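Sorting the Kitchenware at Flenstead House
Student project report, Odoi course group

Our project looked at how shared dishes are stored and put out in the kitchen at Flenstead House. The inventory came to 158 pieces, and 13 of them were round dishes and bowls with a wide rim. We started with those. They take up the most shelf space and do not stack well with anything else.
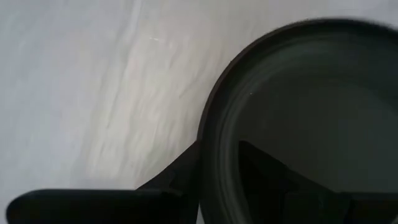 We wrote down the diameter, depth and color of each dish. Dark ones were hard to sort by color under the kitchen lights – a green one and a gray one can look the same from above. We ended up sorting by rim width and used color only as a note.

In August we tried 2 layouts. The first, called Ditska, kept all bowls on one low shelf. The second, Gostia, put each bowl next to the plates it is used with.
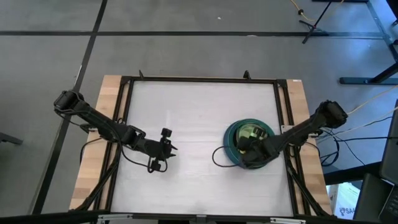
Reading time: 5 min | 2,023 words in full report

A pale tabletop helped with the layout work. A bowl with a dark rim is easy to find on it, and we could check its place without lifting anything. Gostia took longer to set up but almost all of the bowls went back to the right spot by evening. With Ditska, the small bowls ended up inside the large ones and had to be sorted again. The shelf labels are still in place.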